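Speaker notes: Teaching a kitchen arm on a shared bench
Zawadi Nzioka, Castia workshop open evening, May 11, 2025

Put the title up while people find seats. Say hello, thank Smaranda for the projector cable. Ask who has built an arm before, and who has one in a closet half done. (Expect more closet hands. Mine was in the closet until September!)

Start with the why, and keep it short. I wanted a robot that could tidy up after a pretend meal. I love real kitchens but they're awful to learn in: shiny, crowded, full of things that roll. So Liviu and I made a small one on a white table, with toy food, and called the whole project Lula. The arm itself is Bratu. People mix the two up and that's fine.

Next part is the arm. Say that every joint was printed or cut right in this building, and that the shoulder is the third shoulder. Pass around shoulder number two so they can feel the crack. Don't rush this, people like holding things. If Silviu is in the room, let him tell the story of the glue.

Then the sleeve! Somebody always asks. Bare joints pinch fingers and snag on stuff, so Floarea sewed a cover from stretchy fabric, and it comes off for washing. The pattern was her pick and I think it looks fantastic. Mention that she went through a few patterns on paper first and that the elbow needs a lot more slack than you'd guess.

Software, two minutes at most. We steer the arm by hand through a task, record it, and do that over and over. We have 121 good recordings so far. The training run I'm showing tonight went 3000 steps on Liviu's old desktop, which heats the back office nicely. Say plainly that I learned all of this from other people's posts and a lot of evenings, so anyone here can too.

Now switch to the table. Give them a moment to look before talking.

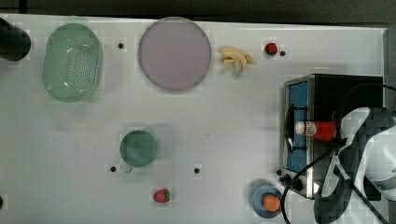 Castia Workshop Notes, No. 13, p. 20

Start with the red bottle, lying on its side across the grate of the little cooker, white cap to the left, gripper right there with it. I love this task. A bottle on its side is a great test, as the grip has to land square across it and the bars underneath leave very little room to be sloppy. Tell them how long I spent on finger pads. (Bike tube, then shelf liner, then bike tube again.)

Point out how much bare white table there is in the middle. Early on I packed everything close together and the arm bumped its way through. Spread out, each item gets its own approach, and we can bring things closer a bit at a time once that goes well.

The strawberries are fun. One is up near the pale yellow food, the other is way down below the green cup, and the arm has to stretch very differently for each. Same kind of toy, two very different moves. Ask the room which they'd train first and let them argue a little.

Say something on the plates. The orange fruit on the small blue one is a good match for "pick up the round thing" and the color helps a lot. The big lavender one is a harder lift: wide, flat, no handle. I haven't cracked that yet and would love ideas.

Cable talk. See how it loops down across the cooker and runs by the blue plate? I want it up and over the arm, with clips at the elbow. Silviu thinks a spring hanger from the ceiling. We'll try both.

If time is short, skip the next bit about lighting. If not: white table, soft light, fewer hard shadows, happier camera. Zasance is the name of the little script that checks brightness before each recording, and I'll share it with anyone who asks.

Live demo. Check the stop button FIRST. Let someone from the front row set out the food wherever they want. If Bratu misses, let it miss and keep talking, then run it again.

Questions. Likely ones: cost (have the parts list open), noise, can it wash dishes (no!), can kids drive it (yes, with an adult on the stop button).

Last slide is the sign-up sheet for bench time. Leave it up while we move the chairs.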